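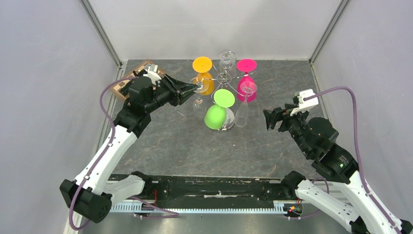 Leitura: 1 min · 5 respostas

Snorkel Mikska para jipe – vale 502 euros?

orest_4x4
A Tekik quer 502 euros pelo snorkel da Mikska, montagem à parte. Dizem que poupa combustível. Alguém notou?

Honeylyn_M
Tenho um desde março. Consumo igual, 15 aos cem. Pelo menos não apanho tanto pó no filtro.

severyn27
Poupar combustível com um tubo de plástico – pois claro. Mostrem-me medições.

Thaddaus E.
Discordo do severyn. Para passar ribeiras faz sentido, desde que a caixa do filtro vede bem. A do meu não vedava.

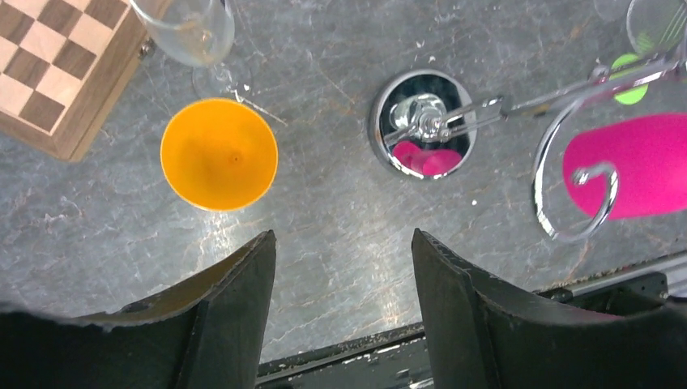 Pequenos objetos sobre a bancada de mármore cinzento

severyn27
Então pagas 502 euros e ainda tens de vedar a caixa?

orest_4x4
E o da Vada? Traz oito parafusos e molde de corte.

Honeylyn_M
Do molde desconfia, mede duas vezes antes de furar o guarda-lamas.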